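Fruit Share Wraps Up Its Fourth Summer

September 16, 2019

The Brirkura Fruit Share finished its last summer pickup at the end of August. Members took home 1,764 boxes between the first strawberries and the final week of peaches, up from 1,226 boxes last year. Most of the increase came from the second pickup site on Prendach Street, which opened in the spring and had a full list of members by the time school let out.

Boxes this year came from three farms. Bolora Orchards supplied the peaches, plums and early apples. Amano Farm grew the berries and melons. The sour cherries came from Gonzalo Villanueva, who has a small planting north of town and sold to us for the first time. He expects to have more next year if the spring frost holds off.

Strawberries were the hardest crop to plan. Heavy rain in the second week of picking split a lot of fruit, and members at both sites got smaller boxes than we had promised. Everyone on the list that week has been given a credit toward a fall box. If yours does not show on your account, tell the person at the check-in table and it will be added. 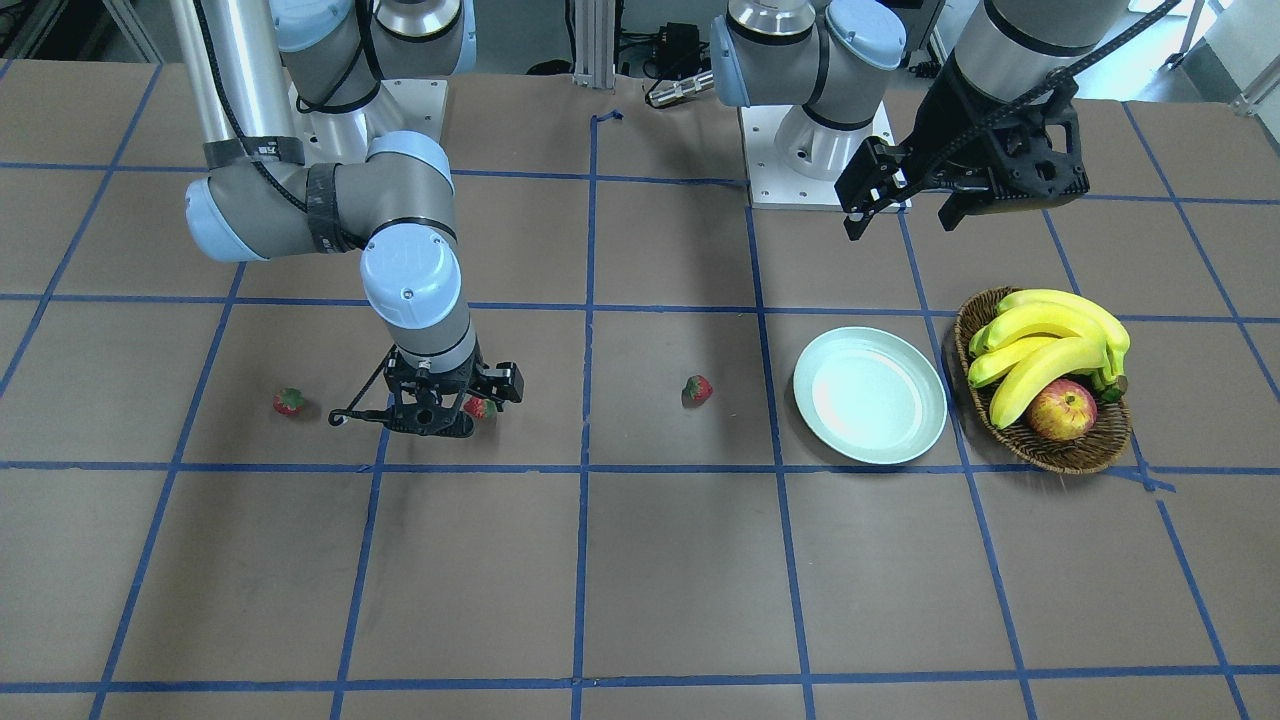 We also heard from many of you about berries going soft before you could eat them. Abilio Carrasco, who manages the packing shed at Amano, recommends leaving them unwashed until you want them. Put them in a shallow dish lined with a paper towel, cover it loosely, and keep it in the refrigerator. Take out any soft ones as you find them. Berries that are past eating fresh can be hulled and frozen on a tray, then moved to a bag.

The fall share is smaller and runs on a two-week schedule. It will have apples, pears and a few quinces, with cider available as an add-on. There are 364 places, and over 200 of them are already taken by returning members. Prices are the same as last fall. You can sign up at either pickup site or by mailing in the form from the back page of this newsletter.

Please bring back your empty boxes. We are short on the large size, and the farms reuse them through the apple harvest. Flatten the cardboard ones and leave them in the bin by the side door at Prendach Street.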